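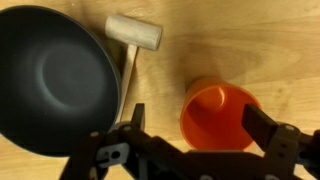

Figure 2. Bowl, mallet and cup on the wooden tabletop.

3.2 Objects and surface

The object set was kept small. Each layout used a wide dark bowl and an orange plastic cup, and some layouts added a wooden mallet with a flat handle. The three differ in how they sit on a table. The bowl is stable and takes up a good deal of space. The cup is light and has a high center for its width. The mallet lies flat but has a long handle, so it takes room in one direction only. All items came from the Primel household set used in our earlier sorting study, and none was altered.
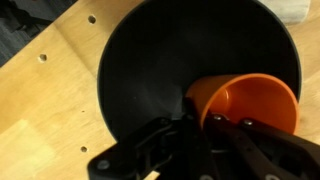
Nesting was scored separately from stacking and from side-by-side placement. We counted an item as nested when it lay fully within the rim of a larger one, whatever its orientation. A cup on its side in the bowl, with its mouth turned toward the wall, was therefore scored the same as a cup standing upright in the bowl. Orientation was entered in a second column and is taken up in Section 4. Items leaning on the outside of the bowl were scored as touching.

Layouts were coded from stills by two raters at Clelamis, using the Pistance coding sheet. The full set held 600 stills, of which 109 were coded by both raters to check agreement. Where the raters differed, the still was discussed and a single code entered. Most differences concerned the line between touching and apart when the gap was narrow and a shadow fell across it. Coding closed on 7 November 2008.

3.3 Room

The work was done in an ordinary furnished room at the Zamudio site. We did not clear it beforehand, as the study deals with tabletops in everyday use and a bare laboratory would have changed the background against which
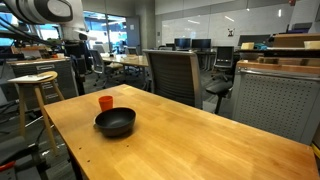
the objects were judged. Storage units and seating stayed near the table. Only items on the tabletop were coded, and objects on shelves, seats or cabinet tops were left out of all counts.

Table position was not treated as a variable.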